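Starna Pendant Spotlight Review: Four Months in a Shared Workroom

By Efua Atinga
Tuesday, September 2, 2025

We put up two Starna pendant spotlights in May, after a long run of complaints that the front of the workroom felt flat under tube lighting. They're sold in black or white. We bought black.

What you get
Each box has the lamp, a ceiling cup, a cord and a small bag of screws. The bulb is sold separately. The printed sheet covers wiring but says very little about hanging height, so leave time to try a few positions before you trim the cord.

Installing them
Yaw Mensah wired ours in one morning. The ceiling cup is tight inside and the ground wire has to be folded twice to fit. The cord grip is good and hasn't slipped. Our ceiling is high, and you will want a proper ladder and a second person.

Light
We use 800-lumen bulbs in both. The beam points straight down and is fairly narrow, fine over a spot where people stand and work with their hands. It won't light a whole room. We kept the fluorescent fixtures for that, including the rows past the arch, and the mix is better than I expected. Colors look a little warmer on our side.

Glare is low unless you stand right underneath and look up. Mansa Aidoo, who is tall, would have hung them higher.

Looks
Black stands out against a white ceiling with white beams and pipes. I like that. If you want the fixture to disappear, order white.
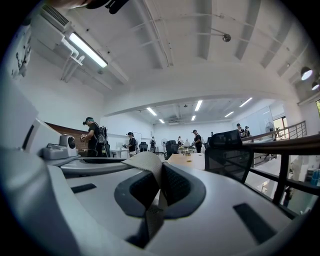

Cleaning
The round shade collects dust on top. A dry cloth does the job, but you need the ladder again. I've done it once.

Price and verdict
We paid $327 for the pair, with shipping. The cheaper Lindano model has a shorter cord and would not have worked here. I'd buy the Starna again for a work area with a high ceiling. For a low room, look at something flush.

Rating: 9 out of 10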